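5. Recording a demonstration

Read section 4 first. If you have skipped it, the arm will let you know at step 2 by declining to move.

A demonstration is one complete run of the task, driven by you from the hand controller while Prenik records. Prenik learns what you did, including the bits you would sooner it forgot. Plan the run before you start.

5.1 Before you record

1. Clear the floor between the operator's chair and the robot. The chair should face the screen. Watching the robot over your shoulder feels natural and produces terrible demonstrations.

2. Hold both grip buttons until the controller buzzes. You now have the arm.

3. Open and close the fingers fully, 3 times. Prenik uses this to match your trigger to the finger travel.

4. Move the wrist slowly left, right, up and down. If it goes the other way, your controller is mirrored. Go to Settings > Hand > Mirror. Do not try to get used to it. Wayne Lightfoot at our Mellor workshop got used to it, and for a week he could not use a computer mouse.

CAUTION: Keep hands and sleeves out of the gripper while anyone is holding the controller. "Anyone" includes you.

5.2 Recording the run

5. Name the task in plain words: "pick up pouch from basin". "Test new FINAL 2" will mean nothing to you by Monday.

6. Press Record and wait for the tone.

7. Bring the gripper towards the object with the fingers open. Use the wrist view for the last part of the approach and keep the object between the fingertips.

8. Close the fingers gently. Soft items need less trigger than you think, and ceramic sinks forgive very little.

9. Lift straight up, carry the object to its destination, release, and back away before pressing Stop.

NOTE: Hesitation is recorded too. If you hover for ten seconds wondering what to do, the robot will learn to hover for ten seconds, with every appearance of deep thought.

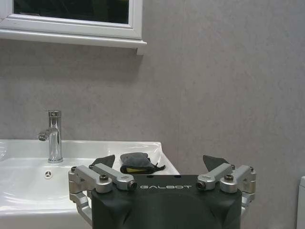

Fig. 5. Wrist view at the basin: fingers apart, grey pouch between the fingertips.

5.3 Keeping or binning a run

10. Play the run back once. Keep it if you would be happy to see it repeated 2,000 times. Otherwise press Bin.

11. Move the object a little and record again. Identical runs teach the robot one spot on one sink.

12. If the screen shows error 783, the controller lost the arm partway through. Bin the run, however good it looked. Dean Cropper has appealed against this rule several times and the answer is still no.

NOTE: Runs made on a Drollosberg controller can be loaded into Prenik, but finger travel is not carried over. Repeat step 3 first.

Catance set-up guide, July 2025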